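Chapter 6
Lighting and Ventilation in Double-Height Rooms

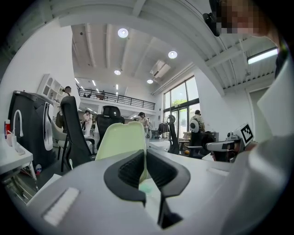
Figure 6.1. A two-story interior with a mezzanine along the back wall. Daylight enters through the tall window wall on the right; recessed ceiling lights and a long fluorescent fixture are also in use.

6.1 Scope of the chapter

Chapter 5 treated rooms with a single flat ceiling between 8 and 10 feet above the floor. The methods given there assume that each light fixture sits at nearly the same distance from the surface it serves. They also assume that supply air mixes fully before it reaches the people in the room. Neither assumption holds in a double-height room.

A double-height room is defined in this text as a room in which at least half of the floor area is open to a ceiling two stories above. A mezzanine may cover the remaining area. The part of the floor beneath the mezzanine is called the covered zone, and the rest is called the open zone. The two zones share air and some light but are calculated separately until Section 6.5.

Figure 6.1 is referred to throughout the chapter. Readers should note the position of the balcony relative to the window wall, the four round ceiling lights, and the rectangular vent unit in the ceiling.

6.2 Daylight

A tall window wall delivers light to a greater depth than a window of ordinary height. As a first estimate, useful daylight reaches a distance from the glass equal to twice the height of the window head above the work surface. Trees outside the glass reduce this figure, and the reduction changes with the season where the trees drop their leaves. A survey made in March should not be used for a summer estimate.

The mezzanine interrupts daylight in two ways. Its floor blocks light arriving from high angles, and its underside receives only what is reflected from the floor and nearby walls. Open railings pass more light than solid guards of the same height. White walls and ceilings recover part of the loss. Dark window frames do not change the total by much, but they increase contrast at the glass and may cause discomfort for a person seated facing them.

6.3 Electric light

Doubling the distance between a small fixture and a surface reduces the direct light on that surface to one quarter. A recessed light chosen for a single-story room will therefore perform poorly when moved to a double-height ceiling. The designer may select a narrower beam, increase the output, or lower the fixture.

Long fluorescent fixtures do not follow the one-quarter rule at short range. The correction given in Table 6.2 applies when the mounting distance is less than five times the length of the fixture. Desks and shelving placed against a side wall should be checked individually, as they often fall outside the area covered by the main ceiling layout.

6.4 Air supply

Warm air collects under the ceiling. A mezzanine places some of the occupants within this layer. In the Belach reading room, used as the worked case in Section 6.6, the mezzanine was roughly 6 degrees Fahrenheit warmer than the main floor on a Saturday afternoon with 33 people present. The ceiling vents had been sized from floor area alone.

Sizing must be based on the volume of the occupied layers, taken in turn from the floor upward. The procedure has 12 steps and is set out in Section 6.5. Before continuing, readers should review the definition of air change rate in Chapter 2 and have the room data sheet for Belach at hand.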